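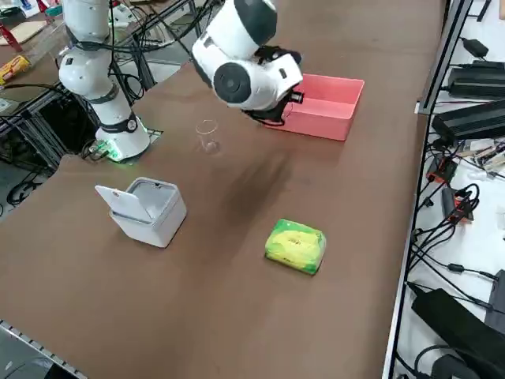 Section 4. Preparing and sleeving magazine ads

Old magazine ads should be measured, checked and sleeved before they are entered in the Toststead catalog. Work on a surface larger than the page, so that no corner hangs over. A plain brown tabletop, like the large one shown, is a good choice because the pale edges of a page stand out against it. If the table has a metal rail along one side, keep the paper clear of it. Wash and dry your hands before you start.

What you need
Coteck clear sleeves and backing boards
A ruler marked in millimeters
A soft pencil
A catalog slip

4.1 Measuring the page
1. Lay the ad face up and let it flatten under its own weight.
2. Measure the width at the top and again at the bottom. Hand-trimmed pages are often narrower at one end.
3. Measure the height along the left side.
4. Write the larger width and the height on the slip.

Note: The Coteck tall sleeve takes pages up to 385 mm high. The digest sleeve takes pages up to 185 mm high. Do not fold a page to make it fit the smaller size.

4.2 Checking condition
1. Look along both sides for tears, staple holes and trimming.
2. Turn the page over. Record any print on the back, even if it is only part of an article.
3. Record creases and yellowing in plain words, such as "light crease, lower left."
4. Enter the magazine title and issue date only if they are printed on the page. Otherwise write "not known."

Caution: Never write on the ad, front or back. Fill out the slip before you place it near the page.

4.3 Sleeving
1. Slide the backing board into the sleeve first.
2. Hold the ad by two corners and slide it in front of the board.
3. If it catches, pull it out and start again – do not push.
4. Put the slip behind the board, facing out.

Caution: Do not tape the flap where the tape can touch the paper.

4.4 Filing
1. Stand the sleeves upright in a Ruotsalainen box. One box holds 80 sleeves with boards.
2. Give each sleeve the next free number. Numbers from 3000 up are kept for oversize posters and are not used for magazine pages.
3. Close the lid and store the box away from windows and heaters.

Revised 2022-11-26, Teemu Laitinen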